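The Thousand Living Rooms of Skustden

The first thing Magdolna Takács wants me to understand is that the sofa doesn't matter. The second is that there are 600 of them.

She runs the data floor at Skustden, a company with seven employees above a tire shop in Cudatdale, and she has spent most of the past year filling make-believe rooms with make-believe furniture. A person at a desk steers a pretend robot through each room and does a chore. The computer saves every move. Do it enough times, the pitch goes, and a real machine will tidy a real house.

I have heard that pitch before, with better coffee. What interested me in Cudatdale was the part between the pitch and the house, where people sit and produce examples, one after another, for a learner that can't say which ones it needs.

The rooms are put together by a program called Gál. It picks a wall, a floor and some furniture, scatters a few objects and hands the result to whoever is on shift. Gál has never sat down in a living room, and it shows.

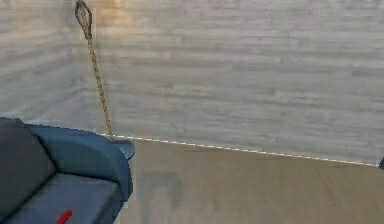
A simulated room at Skustden, with a rope hanging by the plank wall and a red object on the seat.

Takács calls this variety. If every room looked sensible, she argues, the system would learn sensible rooms and fall apart in the first messy one. Fair enough. But a messy house is messy in its own way, with mail and dog hair and a charger nobody will claim, and I'm not sure a rope by an armrest gets you any closer to that.

Jade Paquette was on the afternoon shift when I visited. She does 72 examples on a good day, fewer when Gál buries something under a cushion. She let me try. It took me 4 attempts to pick up a virtual spoon, and all of them were saved, including the one where I drove into a bookcase.

"We keep the bad ones," Paquette said. "Somebody has to label them bad, though. That's me, after five."

Labeling is where my doubts settled. Two people can watch the same clumsy grab and disagree over whether it counts. Skustden's written rule takes up half a page, and Paquette told me she had stopped reading it in September.

The company plans a trial in a furnished apartment in Skunordale – real carpet, real lamps, one real robot on loan. Takács wouldn't guess at a success rate. I liked her for that, though I'd have liked a number more.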